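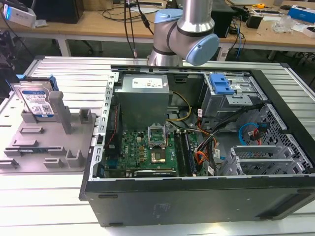

How often should I clean the dust out of a desktop computer? Every few months is plenty for most homes, and more often if you have pets or keep the tower on carpet.

Search this site Go
Print this page | E-mail this page
Reading time: 3 minutes

I've been cleaning out family computers on my kitchen table for years now, and it's a pleasant little job once you get over the first-time nerves (mine lasted a good long while!). Shut the machine down, unplug everything, then hold the power button for 12 seconds to drain what's left.

Take the side panel off and touch bare metal on the case before you reach in. Now grab your can of air. I like the Gornier one with the long straw, but any brand will do. Keep it upright, use short bursts, and hold each fan still with a finger so it doesn't spin.

Work from the top down, and save the power supply for last. Blow through its vents from outside and please, never open it up. A soft paintbrush gets the stubborn fluff off the fan blades.

Wait 60 minutes before plugging back in if you've wiped anything with a damp cloth. Then put the panel on, connect your cables, and enjoy the quiet!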